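2024年11月13日 カメラ比較 屋外通路

巡回台車Roratnessの前方カメラを選び直す件。候補はSalleo(グローバルシャッター)とGelent(ローリングシャッター、HDRあり)の2機種。台車の上に同じ治具で並べ、同時トリガで記録した。制御側は従来のOhコントローラのまま、ファームも4月に入れた版から変えていない。

設定は両機とも横800×縦600に揃えた。Gelentは本来もっと出せるが、Ohの受け側で帯域が足りず、前回フレーム落ちが出たため。露出は自動、上限のみ固定。ホワイトバランスは手動。キャリブレーションはChuangさんが午前中に取り直し、再投影誤差は両機とも許容内。値は共有フォルダのcalibに置いてある。

試験場所は塀とネットの間の通路。両側が平行な直線で、消失点の推定にはやりやすい条件。一方で左側のネットは半透過なので、特徴点が網に乗るか奥の建物に乗るかで視差が変わる。ここが今回見たいところ。 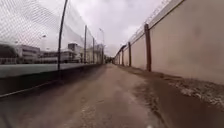

走行は片道を一定速で2本、うち1本は途中停止を入れた。使えるフレームは1本目が528、2本目が282。2本目が少ないのは停止区間を除いたため。

Salleoの結果。直進中の消失点のばらつきは小さい。台車の振動が乗っても縦線が傾かず、支柱の検出は安定していた。曇天の空では白飛び気味で、塀上端の有刺鉄線の輪が所々で消える。上端線の当てはめには影響なし。

Gelentの結果。空側の階調は明らかに良い。鉄線も最後まで残る。ただし舗装の継ぎ目を越えるたびに支柱が波打ち、直後の数フレームで推定が左へ流れる。ジャイロ補正を入れると減るが、消えない。補正の時刻合わせがずれている可能性もあり、Tônさんに同期ログの確認を依頼済み。

路面の濡れた部分は両機とも段差と誤判定した。暗い領域の輪郭を拾っているだけなので、カメラの差ではない。判定側のしきい値の問題として別に扱う。塀際の砂利も同じ処理を通るため、そちらのラベルも見直すこと。

ネットの件。特徴点の追跡では両機とも網目同士の取り違えが起きる。同じ模様の繰り返しなので当然ではある。左側は低い壁の上面の線だけを使い、それより上をマスクした場合、取り違えはほぼなくなった。処理時間も短くなった。マスクの高さは今は手入力。台車の傾きに追従させる必要あり。

現時点ではSalleoを第一候補とする。Gelentは同期ログの結果が出るまで保留、治具からは外さない。

残り
・晴天、逆光で同じ経路を再走行
・Salleoの露出上限を一段下げて空側を確認
・Gelentの読み出し時間を実測(仕様書の値は使わない)
・治具の右側のねじ、走行後に緩みあり。ゆるみ止めを塗って締め直す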